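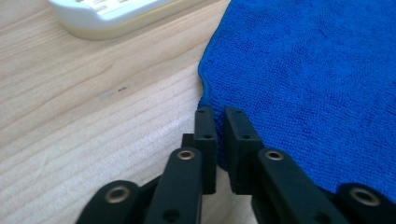
The Table That Stayed in Grerdale

21 May 2020

When the furniture works in Grerdale closed, most of its 601 employees left the valley within a year. Bořivoj Charvát stayed. He had been a joiner there for 14 years and owned a house he couldn't sell.

He rented the back half of the old feed store and began making kitchen tables, one at a time. The first went to his sister. The second went to a schoolteacher in Natness, who paid part of the price in firewood.

Charvát buys his boards green and dries them himself. They sit under a tin roof through two summers before he will cut them. "A table moves for the rest of its life," he says. "You leave room for that at the screws."

His finish is plain oil, wiped on thin and rubbed back by hand. It marks more easily than lacquer, and he tells buyers so before they pay. A scratch can be sanded out at home in an afternoon – a lacquered top has to come back to the shop.

A small table costs $529 and the long one $1,230. Jarmila Šťastný, who keeps the books and answers the phone, says people often ask for something cheaper. She sends them to the used furniture store across the river.

Orders slowed this spring, then picked up again as families began eating every meal at home. The next free place on the list is in July. Charvát has thought about hiring, but the feed store has room for only one workbench, and the landlord wants the front half for hay.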